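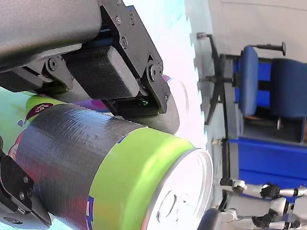
Dekeo has extended its tray line for single-serve beverage cans with a model for tall, slim formats, available to food service and vending customers from February. Slim cans have a higher center of gravity than standard cans and tip more easily on a smooth shelf. Bright printed labels, such as lime green with pink and blue patches, also need to stay readable at the point of pickup, and a wide band of dark gray duct tape around the middle of a can covers much of that print. The new tray, sold under the name Gulletti, is meant to make taping and bundling unnecessary during short-distance handling.
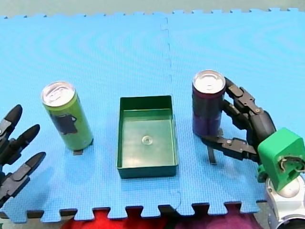

Gulletti is a rectangular open-top tray with raised walls on all four sides. It is supplied in cartons of 12 – or 48 for distributors – and stacks when empty. Dekeo recommends loading cans upright, pull tabs up, on a level surface. The first production run was 2,744 units, all allocated to existing accounts.

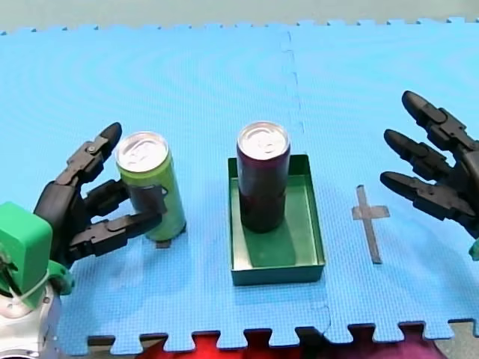

Rehema Kirui said the wall height mattered more to her than the color, and asked that a deeper version be considered for carts. Dekeo has not set a date for a second size. Orders placed through Jemunwood ship within seven working days.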